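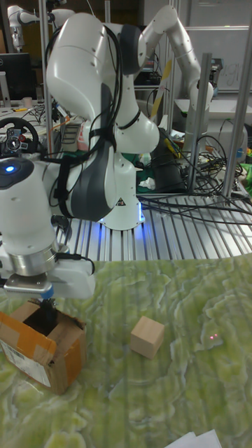 Polyxeni Athanasiadis wrote that the calendar reminders had gone quiet again, and that she'd missed a dentist appointment over it, so could someone please have another look before she lost her mind.

Hi Polyxeni,

Oh no, I'm so sorry about the dentist! I've reopened ticket 1253 so you don't have to explain everything from the beginning (I know you've already done that twice, and very patiently too).

I had a good long read through your notes from March, and I think two separate things are getting tangled up. The first is the old Ellura calendar, which is still connected to your account even though you moved everything over to Talpur. When both are switched on, Talpur sees the same appointment twice and quietly drops the reminder on one of them – and it doesn't always pick the one you'd want.

Would you try these for me, in this order?

Open Settings, then Accounts, and turn off Ellura. Please don't delete it yet, as your old birthdays are still in there.

Sign out of Talpur on your phone and on the laptop, wait 20 minutes, then sign back in on the phone first.

Make a test appointment for later today with a reminder set 7 minutes ahead.

The second thing is the quiet hours setting. Yours came across from the old calendar as 4 pm to 9 am, so a reminder for an early appointment would never have made a sound. You can change it under Notifications, right at the bottom of the page.

Let me know how the test goes, even if it's only a one-word reply. I'll leave the ticket open in the meantime, and if the phone stays silent I'll pass it along to the sync people with your notes attached.

Warmly,
Flirnton Help Desk

Status: waiting on customer
Last updated: June 2022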